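Newsletter > Around the House > February

Fold It on the Bed

February is when I finally face the clothes, and I love it! Everything comes out onto the bed, the biggest flat surface I own, and gets folded before anything goes back. Whites, grays and blacks go in one pile, and the patterned things wait their turn.
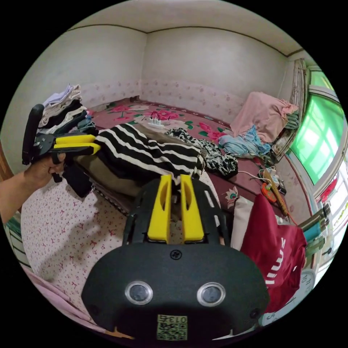 Lino Melis wrote in to say he'd never do it on the bed, as he'd only end up sleeping beside the pile. Fair enough, Lino - start before lunch!

Stripes are my favorite thing to fold. Stretch the piece out between both ends first and the lines show you right away if it's crooked. I keep the finished stacks well back from the working space, so there's room to pull something long across the sheet.

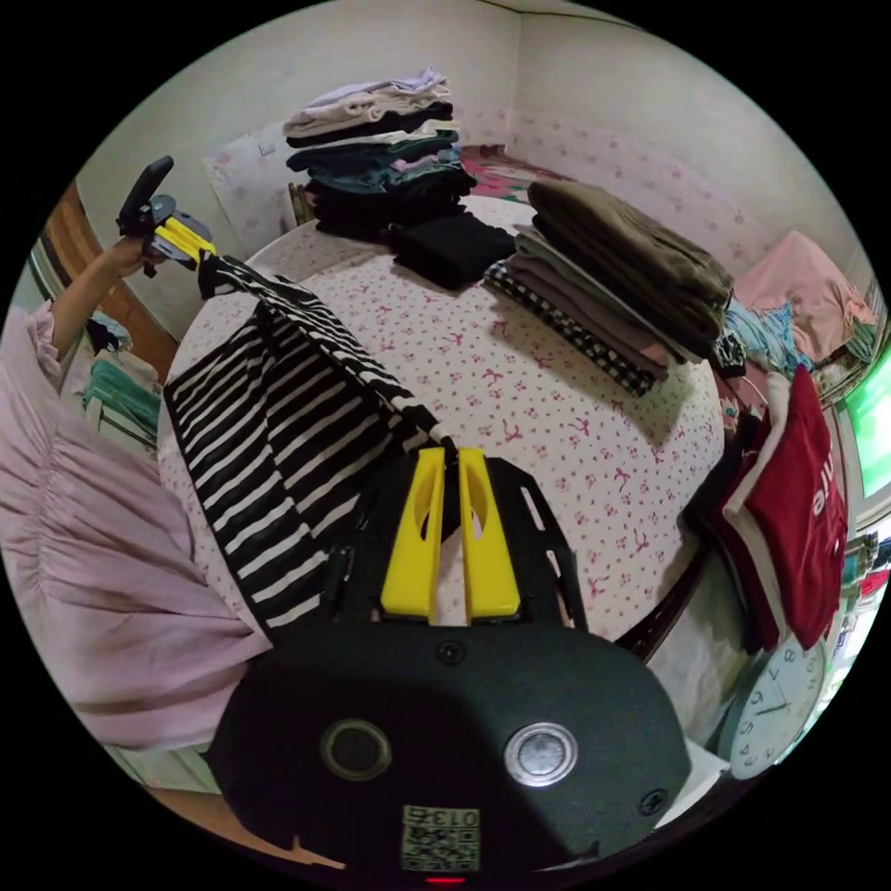 Sleeves, Hems and Stripes

Hold one end still and smooth toward the other, then fold along a stripe (a ready-made ruler, I adore that). Thin knits like to slide, so I leave them for the top of the stack.

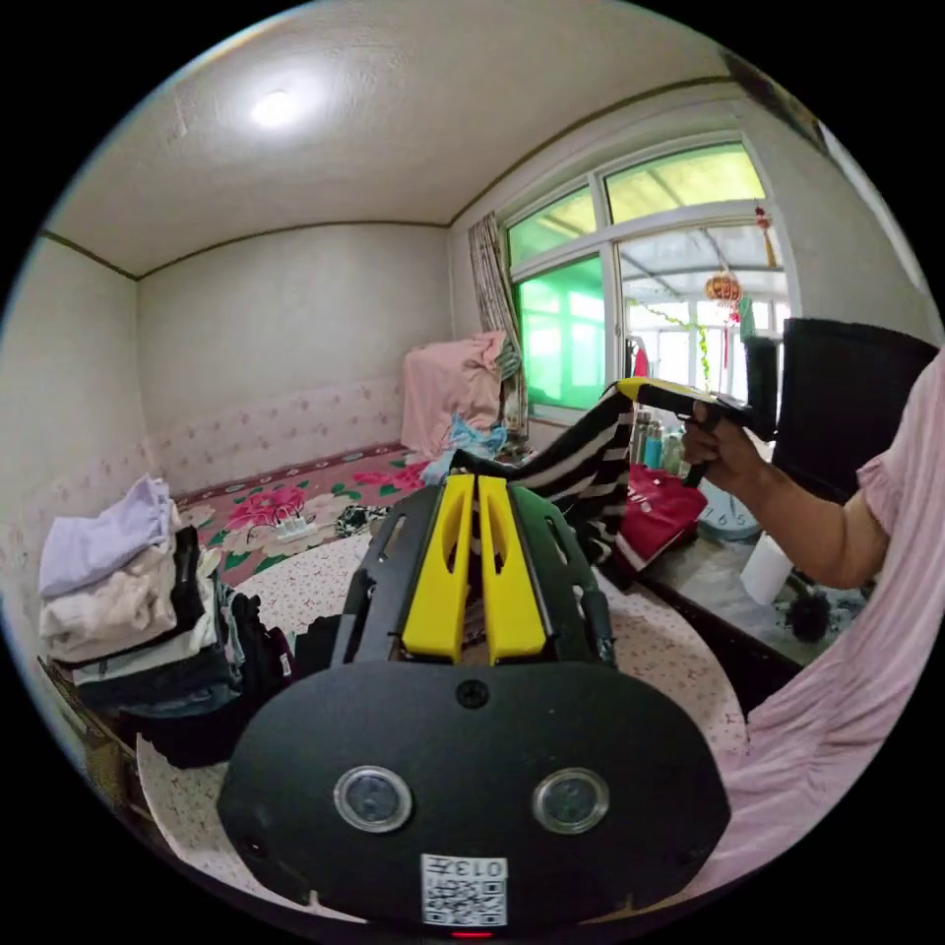
Black and white stripes, pulled out over the bed.

Nives Leone folds her heavy things first and swears the stacks lean less. I tried it with the dark pieces this year and she's right - mine stood up all evening. If something bunches at a corner, open it out again and start over from there.
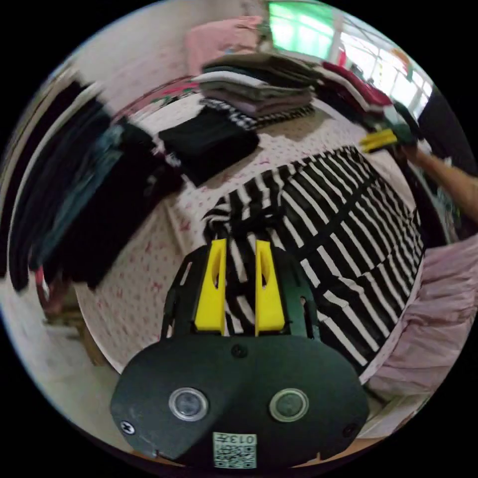
How tall should a stack be?
As tall as the shelf it's going on, minus a hand's width so you can lift the top piece out.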